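News Projects People Events Contact

News > Research > Robots and Automation

Guessing the next touch: Podamstead group cuts wrong grabs from 19 percent to 7

If you've spent any time around robot arms, you know the special pain of asking for one thing and watching the fingers close, very gently and very precisely, on its neighbor. I've been writing up the work at the Sisodia Lab for a couple of years now, and wrong grabs come up at pretty much every meeting. So I was happy to sit in on Mamta Vishwakarma's talk in August, where she showed a fix that is almost embarrassingly small (her words, and she was grinning when she said them).

The method is called Breltano. The idea is that before the arm does anything, the model has to commit to a guess: which item are the fingers going to touch next? It makes that guess as a patch on the camera view, and then the motion part of the model gets the patch along with everything else it normally sees. It keeps guessing as the arm moves, so the patch can jump to another item if the first choice looks bad.

The training data is the usual stuff, small household things set close together on a wooden table. An orange bottle, a plate with a glue stick on it, something see-through right up against the rim. You'd be surprised how mean a table like that is to a vision model.

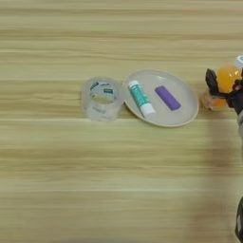
Where the labels come from

I assumed there was a room full of people drawing boxes. Nope! Every demonstration already contains the answer, you just have to read it backward. The gripper reports when its fingers close on something, so the software finds that moment, takes the spot between the fingertips, and carries it back through the earlier views. Whatever was sitting at that spot gets marked as the next touch for the whole approach. Then it moves on to the next time the fingers close and does it again.

The group ran this over 3000 demonstrations, all recorded before anybody had thought of the idea. No new sessions, no extra labeling. Mamta said the part that took the longest was dealing with fumbles, where the operator bumps one thing on the way to another. Her first version counted every bump as a choice, and the model picked up a habit of nudging plates. The current one throws out any touch that ends too quickly.

Small flat-lying things were the hardest for the old model. With a purple item and a glue stick on the same plate, both leaning the same way, it would often head for the gap in the middle and take whichever one it met first.

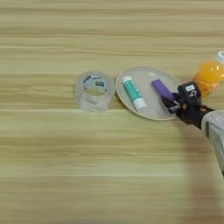

Photo: Sisodia Lab, Podamstead

With the next-touch guess switched on, wrong grabs fell from 19 percent of trials to 7 percent. Same arm, same tables, same spoken requests, and the people scoring the runs didn't know which model they were watching. I asked whether the arm got slower, and it did, a little. It tends to hover when two guesses are close, and you can watch the patch flicker back and forth on the monitor while it makes up its mind. I found that weirdly charming. Mamta did not, and it's on her list.

Another thing I liked: the guess is useful to the humans too. Say the arm already has the bottle and you want to know what it plans to do once its fingers are free. You look at the monitor and there's the patch, sitting on the plate or off on some other item, and you can stop the run before anything goes sideways. The old model gave you no hint at all.

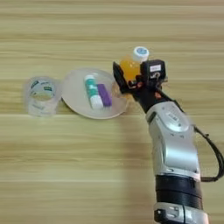
4 min read

There was plenty of pushback in the questions afterward. One person wanted to know what happens with tasks that don't have a clean touch, like pushing or wiping, and the answer for now is that Breltano doesn't handle them. Another asked whether the model was simply learning that operators like to start on one side of the table. Fair point! The group had checked by mirroring the layouts, and the gain shrank but didn't vanish. I'd have liked to see that number on a slide — it was only mentioned out loud.

See-through things are still trouble as well. The patch slides off clear plastic and settles on the wood behind it, and two clear items side by side are about the worst case they have.

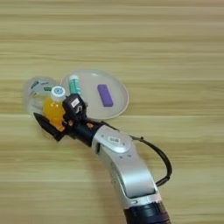

My own beat here is the boring hardware side, so of course I went home thinking about what the camera loses when the arm is in the way. The guess is only as good as the view, and once the gripper comes in close it covers a lot of what you'd want to see. Even the black cable that loops out from the wrist and back to the forearm takes up a fair bit of the view, and it swings differently depending on the approach. I asked Mamta if the model could be reading the cable for clues, and she said they'd wondered the same and plan to test it with the cable painted out. I'll be following up on that one.

The code for making the labels is going out first, with the trained model later. Zultel, which builds the sorting benches used over in the packing lab, has asked for an early copy to try on mixed bins. Mamta's next round of tests uses five operators who had no part in the original recordings, and she'd love to hear from other groups with old demonstrations sitting on a drive somewhere. Her door is the one past the machine shop, and she's usually in by nine.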